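Home | Projects | Gallery | Fault Log | Contact

Gallery: The Nanach Kitchen Runs
Posted Sep 13, 2023

The Nanach counter task ran in simulation for most of the summer, and the fault we logged as 861 kept coming back. With both arms active, the torso controller would accept a bad tilt value and hold it. The head view rolled over with the torso, and the grasp planner went on working as if the room were level. Out of 86 runs in the last batch, 19 ended in a safety stop. The stills below are from the simulator.

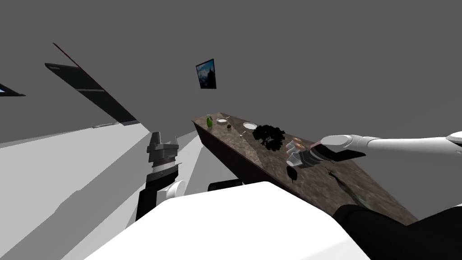
Right gripper at the two white cups, with the counter running off at a slant.

The stop itself did its job. What worried us was the delay before it. The limit check looked at joint torque and ignored body angle, so a leaning robot could keep reaching for 15 seconds before anything tripped. On hardware that is long enough to break dishes or hit a person standing at the counter.

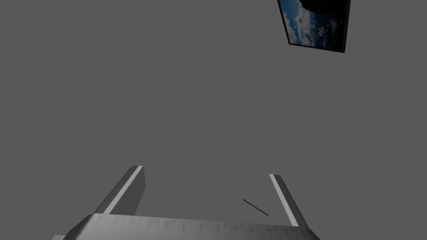

The new check reads body angle on every cycle and freezes both arms when it goes past the limit. It was first written in March for the Rirer base and never carried over to this one. We will keep 861 open until the full batch has been run again.

Recent galleries
Sekiguchi Wrist Teardown
Plelleck Battery Bay Repairs
Rirer Base: Wheel Slip Tests
Cable Wear, Before and After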